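Home | Checklists | Rentals | Fire & Electrical | Contact

Workroom Walk-Through Checklist, with Comments

Prepared by Manee Bunnag for the Hokolgate units. Last revised 4 Sep 2021.

Use this list before a tenant moves in and again when they leave. Mark each item OK, Fix or Ask. Write a comment for anything that isn't OK.

1. Small items and work surfaces
[ ] Nothing small left where it can roll or get stepped on
[ ] Surfaces wiped, no sharp edges
Comment: Check at eye level as well as from above. Pale pieces are easy to miss against a pale background.

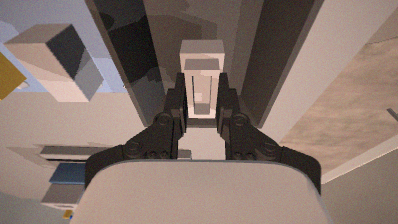

2. Doors and exits
[ ] Door opens fully and latches by itself
[ ] Exit sign lit
[ ] Path to the door at least 36 inches wide
Comment: Unit 2 sticks at the top corner. Plane it before the next tenant. The closer was replaced in June and is fine.

3. Tables and floor
[ ] Table stands level and does not rock
[ ] Legs sound, feet flat on the floor
[ ] No lifted planks or gaps at the seams
Comment: Push down on each corner of the table in turn. Walk the floor in soft shoes. You will feel a lifted plank sooner than you will see it.
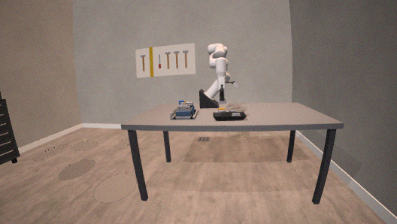
Reading time: 2 min

4. Electrical
[ ] Outlets tested with a plug-in tester
[ ] Panel labeled, nothing stored in front of it
[ ] No extension cords used as permanent wiring
Comment: Zakinberg side panel still has two blank labels. Ask the electrician.

5. Walls, baseboards and tall storage
[ ] Baseboards tight to the wall, corners closed
[ ] No stains or soft spots low on the wall
[ ] Tool cabinets stable, drawers shut
Comment: Look behind cabinets with a flashlight. Load heavy tools low.

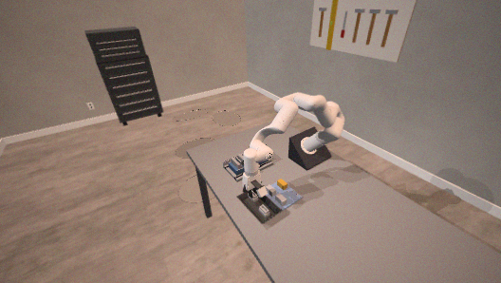 Tool cabinet against the left wall, baseboards meeting at the corner.

6. Fire extinguisher
[ ] Gauge in the green, pin and seal in place
[ ] Tag signed this year
Comment: Tag 2982 has faded. Rewrite it in marker.

Signed copies go in the Nieminen binder.

Comments

Teemu Juntunen: Could you add smoke alarms? We test ours at every changeover.

Manee Bunnag: Will do. They are on the monthly sheet now, but they should be on both.

gikent_tenant: Printed this for our shop. The boxes come out small on letter paper.

Related
Monthly Smoke Alarm Sheet
Move-Out Cleaning List
How to Label a Breaker Panel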